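**Laundry folders wanted, Marsden. Paid by the session. Please read the whole thing before you write to us.**

Most ads for this kind of work promise you a fun, flexible side job. We have read those ads too, and we don't believe them. Folding clothes for a whole session is folding clothes for a whole session. If that sounds dull to you, it will be dull, and we'd sooner you found out now than on your second morning.

Flavanent is a small outfit that looks into how people fold and put away ordinary household laundry. The current round is called Drudon. It started because we kept running into folding methods that claim to save time, save space and keep shirts free of creases. There are books, there are plastic boards, there are videos where a T-shirt becomes a neat packet in two seconds flat. We doubt most of it. Maybe one or two of these methods hold up on a worn cotton shirt with a twisted side seam. We would like to see it.

## What the work is

You stand at a large table with a cloth on it and fold what you're given. It's mostly knit tops, with some towels and pillowcases. Each piece gets spread out, straightened, folded and stacked, and then it gets shaken loose and folded again a different way. You will do the same shirt more often than seems sensible.

Sessions run four hours with a 30 minute break, which is paid. We ask for at least six sessions between now and the end of January. They don't have to be evenly spread, but please don't sign up for all six and then vanish after the first. It happened in the last round and it left us with a pile of half-finished results that were no use for anything.

Knits are the hard part. They stretch when you pull a corner, they bunch where you hold them, and a hem that looked straight a moment ago has wandered off at an angle. A lot of applicants tell us they are "great at folding." Fine, but great on what? Dress shirts fresh from the iron are easy.
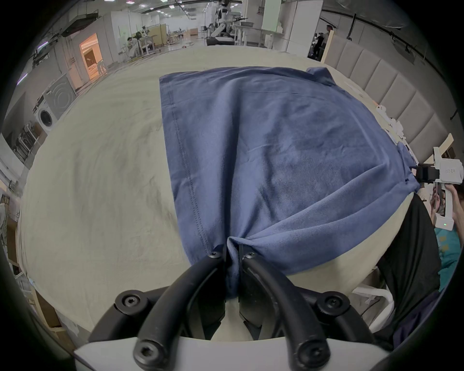
We also want to see what happens before the first fold, because the popular methods skip over it. They all begin with a shirt that is already perfectly flat. Getting it flat is half the job, in our view, and if a method only works after somebody has spent a minute tugging at the corners, that minute should count against it.

## Who we're looking for

- Adults who fold laundry at home and have opinions about it, good or bad
- People who can stand for most of a session (there are chairs, but the table is easier to work at on your feet)
- Left-handed people especially, as we had almost none last time
- Anyone willing to follow a written method they think is silly

You don't need hotel or laundry experience. To be blunt, we're a little wary of it. Professionals fold very well, but they fold one way, and it can be hard to get them to try another.

We aren't looking for people who sell or teach a folding system. Two applied last time and neither mentioned it until the session was under way.

## What you get

Pay is by the session, at the rate on the sheet we send you before you agree to anything. Read it. If it isn't enough for you, say no, and there will be no hard feelings. There is coffee. We won't call it a perk.

You will not get a certificate, a discount on anything, or a tidier closet. If the results turn out to be worth reading, you'll get a copy. They may not be. It's quite possible that every method comes out about the same and we all go back to folding the way our mothers did.

## Where

The Mornemden building in Marsden, second floor, at the end of the hall. The elevator works on most days. Parking is poor, whatever the sign out front says, so leave yourself extra time.

## How to apply

We have 13 places. Send us a short letter, on paper or by email, that tells us how you fold a T-shirt now, step by step, and what annoys you about it. Skip the résumé. Please don't tell us you are passionate about laundry.

Also list the mornings or afternoons you can't do. Everyone lists the ones they can, and then those change.

Letters should reach us by Sep 4, 2019. We answer all of them, including the ones we turn down, though it may take us a couple of weeks.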